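Toy kitchen on a plain table: how much stuff do you leave out?
Page 1 of 2

sole_cisneros
Posts: 351
Sunday, 7:42 pm

Okay so I need opinions from people who have been through this. We gave up on the big toy kitchen back in July (the one with the hood and the little fake window, took up half the playroom, the faucet came off in my hand) and now the play kitchen is a white table with the toaster oven on one side and whatever dishes and food the kids feel like dragging over. They love it! They play with it way more than they ever did with the big one. I love it too, up until the moment I have to decide what lives on the table and what goes in the bin.

Right now I'm keeping out the green colander, the plate, a couple of cups, the ketchup, the strawberries and the orange half. My sister says that's already too much for a three-year-old and a five-year-old to share. I say a kitchen with nothing in it is a desk. Who's right? Also I'm wide open to layout ideas, because I've been putting things back in the same spots every night and I don't even know why I picked those spots.

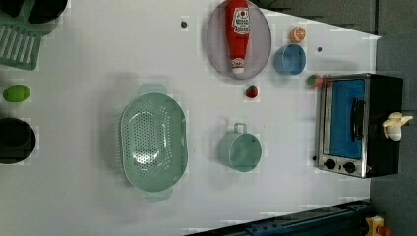 Category: Pretend Play / Kitchens and Play Food

sole_cisneros
Forgot to say, the oven is staying on the right whatever happens. We tried it on the left for a week and there were tears. Everything else is up for grabs.

mel_orozco
Sunday, 8:05 pm

Your sister is wrong and you can tell her I said so. That is a very reasonable amount of stuff. My two had the entire Vidska grocery set out at once, plus every plastic lid I ever owned, and you couldn't have set down a single pea.

The one thing I'd question is the colander. It's huge! It's a great colander, I'm a little jealous of the color, but it's eating all the room where somebody would stand and stir. I'd hang it on a hook under the table edge and give that side back to the cook.

jaqui.arellano
Sunday, 8:21 pm

Noooo don't hang the colander. Mel I respect you but no. The colander is the best toy in any kitchen. Mine is a helmet, a boat, a bed for a stuffed rabbit and once in a while a thing you wash grapes in. If it's on a hook they forget it exists by Tuesday.

What I'd do is let it be the food basket. Strawberries in, orange in, ketchup too if it fits, and then the plate is free for actual serving. Right now your plate is a ketchup parking spot haha. I say this with love, my plate is a car parking spot.

sole_cisneros
Sunday, 8:30 pm

The ketchup lives on the plate! That's a RULE apparently, and I didn't make it. I moved it once to the back of the table, standing up like ketchup does in a normal house, and my youngest walked over, laid it back down across the plate and looked at me like I'd put a shoe in the fridge. As far as she's concerned that's dinner. You order the ketchup and you get the ketchup.

But the food basket idea is good and I'm going to try it. The trouble with the strawberries is they wander. One is usually near the plate and the other one ends up wherever it ends up, and the orange sort of hangs out by the blue cup. Mel, about the cooking side, I did have more of the serious cookware on the left for a bit – the black pan, the black pot, the green spatula with the slots – and it looked fantastic, very professional, but nobody under four feet tall could reach past it.

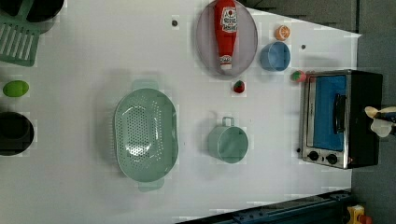

So then I started rotating. Pan and spatula out for a few days, then back in the bin and something else gets a turn. I don't have a system, it's mostly whatever I grab while the pasta's boiling. The lime is in the rotation too, and it gets used as an egg, an avocado and a mouse. Does anyone rotate on a real schedule or is that just something people say on blogs?

evaristo_negri
Sunday, 9:02 pm

We rotate. Two shoeboxes, one out, one on top of the closet, swapped when I hear "I'm bored" more than I can stand. No calendar. It works because the kids greet the closet box like it's somebody's birthday, even though it's the same old carrots.

On the layout, may I be the boring one and ask about the tabletop? I see little dark holes in it. I had a secondhand table with holes like that and every crumb of modeling dough in the house went down them. I filled mine with white wax sticks, the kind for furniture scratches, and wiped it flat with a card. Took ten minutes.

jaqui.arellano
Sunday, 9:10 pm

Or leave the holes, they're burners!! Draw a circle around each one with a dry erase marker and you've got a stovetop. Test the marker in a corner first if you care about the table. I did not and I no longer have a nice table.

mel_orozco
Sunday, 9:14 pm

Burners is good, I take back one (1) of my complaints about you.

sole_cisneros
Sunday, 9:20 pm

Burners!!! Okay that's happening. Evaristo I'm saving the wax idea for when they outgrow all this and I want to have a craft table again, in the year 2000-and-never.

aleks_krajewska
Sunday, 9:48 pm

Joining in with an unpopular opinion. I think you should take away more. I kept a preschool room for years and what I saw again and again was that kids play longer with fewer pieces, provided each piece can be several things. A plate, a cup, one container, some fruit. If I were setting up your table I'd pick either the green cup or the blue one, and I'd let the second strawberry retire.

I'd also move the plate nearer to the front. At the back it's hard for little arms, and they'll lean across everything to get to it.

mel_orozco
Sunday, 9:55 pm

Retire the second strawberry?? With two kids in the house? Aleksandra I don't know what your preschool was like but in my house one strawberry is a court case. Two of everything small, always. That's the only law I believe in.

aleks_krajewska
Sunday, 10:01 pm

Fair, and I'll give you the strawberry. In the classroom we wanted them to negotiate. I can see not wanting that at six in the evening. I'm standing by the cups though!

jaqui.arellano
Sunday, 10:08 pm

Are we all sure the blue one is a cup? I'd been calling it a bowl in my head this whole time. And the green one with the handle is a saucepan in my heart.

sole_cisneros
Sunday, 10:15 pm

Depends who you ask! It's a cup if there's pretend coffee and a bowl if there's pretend soup. The green one is officially for measuring and has never measured a thing in its life. That's kind of why I want both out, Aleks. They pour from one to the other for ages and it's the quietest part of my day.

I did try going lighter on the left like you're all saying, no spatula, no lime, mostly just the colander over there and a couple of black things at the very edge, and I think I like it? There's room for a pair of elbows now. I know the plate is still at the back. One fight at a time.
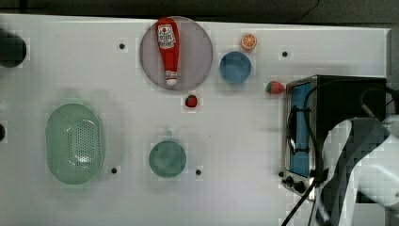 The lighter version: colander on the left, ketchup on its plate, both strawberries accounted for.

aleks_krajewska
Sunday, 10:22 pm

Oh that's much better. I'd still slide the plate forward but I'll stop now.

evaristo_negri
Sunday, 10:26 pm

Agree, much calmer. I would bring back the spatula by itself though. You need something to stir with, and a spatula on its own takes up no room. My son used a paint stirrer from the hardware store for a year and was perfectly happy.

mel_orozco
Sunday, 10:31 pm

Still say hang the colander.

jaqui.arellano
Sunday, 10:32 pm

STILL SAY DON'T

sole_cisneros
Sunday, 10:40 pm

You two need your own thread. Okay, here's where I've landed for this week. Colander stays and becomes the fruit basket. Both cups (or bowls, or saucepans) stay. Spatula comes back, pan and pot go in the bin until somebody asks for them. Marker burners once I've found the marker. Ketchup, obviously, does not move.

One more question while I have you all. What do you store the off-duty stuff in? I've got a soft fabric cube and everything at the bottom of it turns into one lump. I was looking at the Radari stacking trays but I can't tell if the kids could open them by themselves.

evaristo_negri
Sunday, 10:44 pm

Shoeboxes! I'm telling you. Free, flat, they stack, and when one gets squashed you buy shoes.

aleks_krajewska
Sunday, 10:51 pm

Shallow tray, no lid, on a low shelf. If they can see it they'll put it back. Sometimes.

mel_orozco
Sunday, 10:53 pm

We have the Radari ones, mine could open them at four but the lids click pretty loud. My dog left the room every time. Get the shallow size if you do, the deep ones have the same lump problem as your cube.

sole_cisneros
Sunday, 11:02 pm

Shallow it is, thank you! Will report back once the burners are on. Going to go find the lime, it's missing from the bin and I have a feeling it's being a mouse under somebody's bed.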